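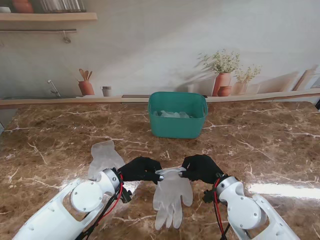 Bilal Abu Hammour asked on the product forum whether Clulon still needs a mesh of the object before it will plan a two-handed grasp, because he had given up on version 1 over exactly that. It does not. Version 2 plans from the observed rim or edge of the item and treats everything below the grasp line as soft.

Clulon 2
Bimanual planning and control software for thin, deformable items
Publisher: Illden
License: per cell, floating or node-locked

Overview

Clulon is a planner and controller for pairs of robot arms that handle gloves, bags, sleeves, liners and similar goods. It takes camera images and joint states as input and sends joint targets to both arms and both hands on one clock. A typical job is taking a disposable glove by both sides of the cuff and keeping the opening between the hands while the fingers hang free or touch the work surface.

The package has a perception module, a task planner, a coordinated motion controller and a log viewer. Each runs as a separate process and can be restarted without stopping the others, except the controller, which must be restarted from the hold state.

Perception

The edge finder marks openings, hems and rims on translucent and low-contrast material. Stone patterns, printed walls and glossy counters are common causes of false edges. For these, record a background set with the work surface clear and load it under Surface > Reference. Strong reflections should be masked by hand in the same panel.

Items lying flat are tracked separately from items in a bin or basket. An item that overlaps an arm in the camera view keeps its last known outline until the arm moves away or the outline times out. The timeout is set per task.

Planning

Grasp points are proposed in pairs. The planner rejects a pair if the hands would collide, if either wrist would pass its cable limit, or if the line between the two points crosses a fold. Rejected pairs stay in the log with the reason code.

The cable limit is a soft joint limit entered by the integrator. Clulon does not model cable bundles. On arms with external wiring at the wrist, set it before the first powered run.

Control

During a two-handed hold the controller regulates the distance between the hands and the relative wrist angle. Arm position is secondary. If one hand reports a lost grasp, the other stops and holds. Automatic regrasp is off by default.

Fingertip sensing is optional. Without it, slip is estimated from the images alone, and the minimum hold distance should be raised.

Interfaces

Arm drivers: Majali, Wosatier, generic joint position
Hand drivers: generic finger position, with or without tip sensing
Task files: plain text, one task per file
Simulation: rigid bodies and thin sheets
Log channels: 482

Changes in 2.7

Reference surfaces can be shared between cells.
Reason codes are shown in the task editor.
Fixed a fault that cleared the wrist limits when a hand driver was reloaded.
The old mesh importer has been removed. Version 1 task files that call it will not load.

Ordering and support

Evaluation licenses cover one cell and include all drivers. Send the arm model, hand model and camera layout with the request. Integration questions go to Yavuz Değirmenci at the Illden support desk; attach the log archive and the task file.

Page revised Feb 18, 2024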